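What the second arm really costs

Most people who call Tulham want a price. One number, by Friday, so they can put it in the budget. Géza Gulyás used to be that person and now he's the one picking up the phone, so he has some sympathy. Not a lot.

"They ask what the robot costs," he says. "I ask them what goes in the box. Long silence."

We talked for most of an hour, him eating lunch, me typing too fast. The subject was supposed to be how a small returns business plans for a two-armed robot. We got there eventually.

Tulham repacks returned goods for web shops. Shoes mostly, sandals in the warm months, some kitchen things. A pair comes back, somebody checks it, it goes in a box again and back on the shelf. Boring work, hard to hire for, and every pair is a little different. Which is why the first quote he ever got, years back, was for a machine that could only handle one size of carton.

"Lovely machine. Very fast. We would have had to send everything else away."

He didn't buy it. Spent the next budget round writing down what people did with their hands instead. He recommends this to everyone and says almost no one does it. Sit by the bench with a notebook, two full shifts, write down each grab. Don't ask the supervisor, the supervisor will tell you the procedure.

So when he finally went looking for arms with proper hands on them, he had a list. Two suppliers made the final round, Giteck and Pasico. He won't say which was cheaper, only that the cheaper one stopped being cheaper around page four of the quote.

"Page one is the arms. Then hands, seperate line. Then the base. Then training days. Then the thing where they come back when it stops. You add it up yourself because they don't put a total."
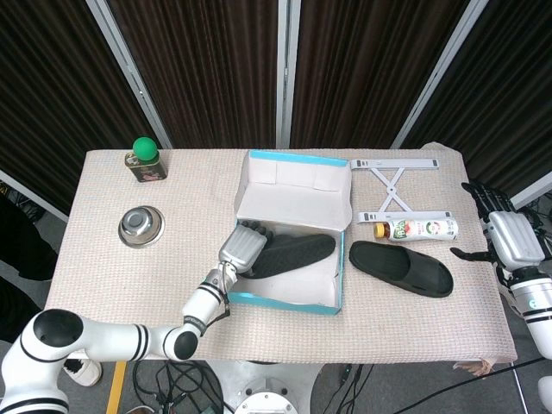 Géza Gulyás
Equipment planning lead, Tulham

The sandals were on his list from day one. A slide sandal is soft, has no heel, and there are two of them to fit in one shoebox. One hand goes into the box, the other has to be free for whatever comes next. He had budgeted for one arm originally. One arm was what the money allowed.

"And I had my own notes in front of me saying two hands, two hands, two hands. Every page."

So he went back and asked for more. Not a fun meeting. He got it by dropping something else, a conveyor section he'd wanted for the far end of the building, and he still misses it. The robot sits at a table. People carry things to the table. That's fine for now, he says, but he wouldn't call it finished.

How did he set the number, then? He laughs. Backwards, it seems. He took 200 pairs as the test lot, mixed styles, and told both suppliers to quote against that lot and nothing else. No brochure speeds. Every pair went in the log, with a note for each one a person had to fix. Then 200 more with a different mix, which neither supplier had been told about in advance.

"That second lot changed the whole conversation. One of them asked for more time. One of them asked for more money. I prefer the one who asks for time."

The log ran to 1662 lines by the end, since a single pair could take several goes and each go got its own line. He read all of it. I asked if that was a sensible use of a manager's week and he said yes before I'd finished the question.

What he'd tell a first-time buyer. He went quickly here so this is in the order it came out.

Budget for hands as something that wears. Fingers are the part touching everything. Ask what a replacement costs and how long it takes to arrive, and get that in writing with the quote.

Budget for the table. He means it. The surface, the height, what things slide on, where people stand. His first floor plan had the arms drawn in and no room for a person to get round the back. Kocsis, the outfit that did the electrical work, spotted it and had to requote the lot.

Cables too. "Everybody draws the robot. Then it arrives and it has cables." He now adds a line for floor work in any plan he reviews and if there isn't one he sends the plan back.

Also odd items. His team keeps a shelf of things that aren't shoes, bowls, bottles, tins, stands, whatever turned up in returns, and new kit has to have a go at those as well. Suppliers don't love the shelf.

And staff hours. This is the one he got wrong himself. He'd put down zero extra hours after the first month, which looked great on the sheet. In practice it was 7 hours a week of somebody's time, checking, resetting, swapping stock over. It wasn't hidden, he just hadn't asked.

Lease or buy? He leased, with an option at the end. Wouldn't push it on anyone. A company with its own engineers might do better owning. Tulham has one and a half engineers, his count, and the half is him.

Next decision is in August, when the lease on the first set comes up and he has to say whether there'll be a second table. He has a draft budget already. Would he show me? No. Did it have the conveyor in it?

"It's on there," he says. "Near the bottom."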